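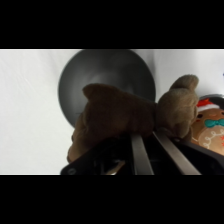 Wrist cam view, brown plush over the fingers

Plush toys are wrecking my grasp planner (in a good way!)

saoirse_g
Started the soft object set on Friday, September 5, 2025 and I'm having way too much fun. The planner is Rernex with our own grasp scorer bolted on. Blocks are easy. Plush is where it gets interesting – the segmentation mask from the wrist view swallows the ears, the lower edge bleeds into the black of the gripper housing, and the scorer ranks 25 candidates that are all basically the same pinch. I logged 198 attempts and 191 finished without a planner abort, but I don't trust that number. An abort-free run can still have a terrible grasp in it.

mahlet_w
Love this! What are you using for the fixed view? If the side camera sees the whole tabletop you can get a coarse footprint first and let the wrist camera do the last few inches only.

saoirse_g
Same model on both, different crops. Side view for comparison:
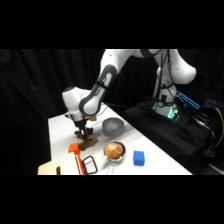

Side camera, gripper down at the brown plush

ditte.ravn
I'd drop the wrist camera from scoring entirely. At that height the fingers and the toy fill most of the picture, so you're asking the network to guess. Plan from the side view, close on force.

mahlet_w
Disagree. One side view gives you nothing on the far side of a lumpy object, and force closing on fuzzy fabric triggers late. Fuse them! Weight the wrist mask down as the gripper descends.

ditte.ravn
Fusing means your extrinsics have to be good. Most people's aren't.

saoirse_g
Fair, mine were off until I redid the hand-eye calibration. I also added a hover waypoint above the table so the planner can rescore before it commits.

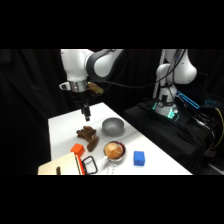 With the rescore on, the candidate list spreads out nicely and I finally see grasps across the body as well as at the ears. It costs a little time per cycle and I'm fine with that. Next I want the bowl treated as a real collision mesh – right now it's a cylinder, and the planner swings wide for no reason.

peadar_h
Keep the cylinder and shrink it. Meshes made my planning times jump all over the place.

saoirse_g
Hmm, I'll try both and post the logs in October.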